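Speaker notes, Saturday session, second slot
Talk: Choosing the grasp corner before the fold, from hand-held demonstrations
Speaker: Keegan Ashby, Gough group

Slide 1. Title. Skip the affiliations. Say up front that the talk covers garment folding on beds, with data from hand-held grippers, and that the policy code is Ruridix with one module changed.

Slide 2. Problem. A policy trained on tabletop folding does badly when the surface is soft and patterned. Most of the loss comes before any fold starts, at the choice of where to pinch. Define "anchor point" here, since the term comes back on slides 5 and 6.

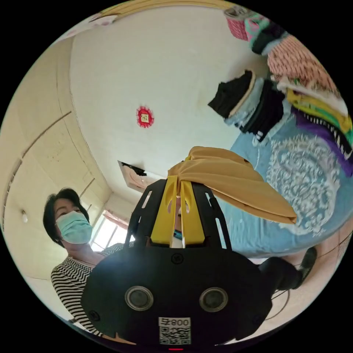
Slide 3. Labeling. Each demonstration is split at gripper closure, and the last open-finger view before closure gets one label: the anchor point. Segments with a lifted garment are kept but carry no anchor label. Their use is in the second loss term, which predicts garment outline from the hang. A cloth pinched at one corner and draping down to a pointed end, like the mustard-yellow one, gives the outline term a clear diagonal to fit. Mention that the other clothes piled on the bed stay in view and are not masked. Masking was tried in November and made transfer worse.

Slide 4. Data and split. 24 garments, 16 for training, the rest held out. Homes do not overlap between the two sets. Three annotators marked anchor points independently. Where they disagreed, the segment was dropped from the anchor loss and kept for the outline loss. Do not read the table aloud.

Slide 5. Result. The corner-first module beats the Cillell baseline on long-sleeved garments and ties it on towels. Point at the sleeve row. The gain is mostly in first-grasp placement; fold quality after a good first grasp is the same for both methods. Say this plainly, as the abstract could be read as claiming more.

Slide 6. Failure cases. 11 held-out runs failed at the first grasp. The common pattern is a folded strip whose point lies near the hem, which the model takes for a true corner. Sleeve cuffs are the next most common source of error. Pause on the picture before going on.

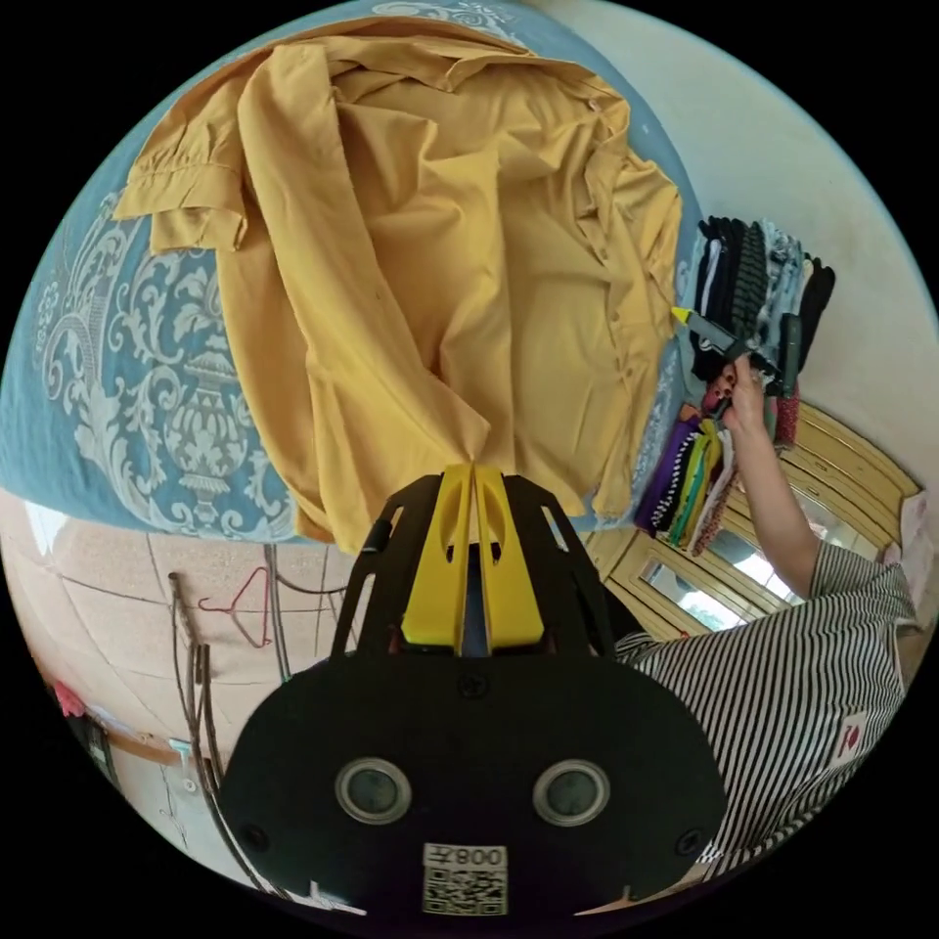
Hicham El Sherbiny asked at the dry run whether the anchor error would shrink with a second view, or whether the labels themselves are ambiguous on layered fabric. He thought the second, and wanted annotator disagreement plotted against model error before any claim about viewpoint. The plot is in backup slide B2. The two rise together, which supports his reading, but the sample is small.

Slide 7. Next steps. Rerun on the Bolov arm with the same weights. Stop here if the chair signals. Backup slides: B1 loss weights, B2 disagreement plot.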